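Thursday evening class, Prumcombe Adult Learning
Notes for week 2: Making a home inventory

Welcome back, and thank you for staying so late last time! Before we get to paperwork, a word about small valuables, the things we all own and can never quite list from memory. Most people write "jewelry, various" and move on, and then have a miserable time when a claim form wants each piece on its own line.

Give every piece its own line. Write down what it is, the main color, where it came from if you know, and what was paid for it. Chains kept together still get separate lines - I know, it's tedious, but it goes quickly with a cup of tea.
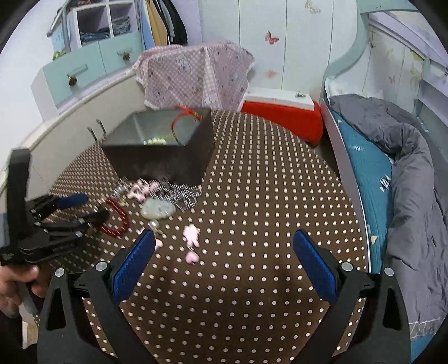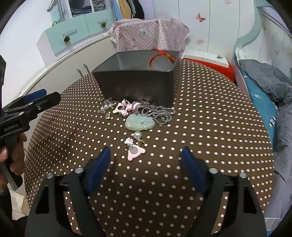 What should I write if I don't know what a piece is worth?
Leave the value blank and put "to be appraised" beside it. A blank is easy to fill in later, while a hopeful guess can cause trouble with the insurer.

Now, limits. Many policies cap what they pay for any single item, so look for that figure in yours. In our practice policy from the Clerketbridge folder the cap is 2,000, and the ring on the sample list is valued at 1,997, so it squeaks in - but only until the next appraisal, which is why we put a date beside each value.

For next week, please bring one finished page covering one drawer or one shelf, and keep a second copy somewhere outside the house.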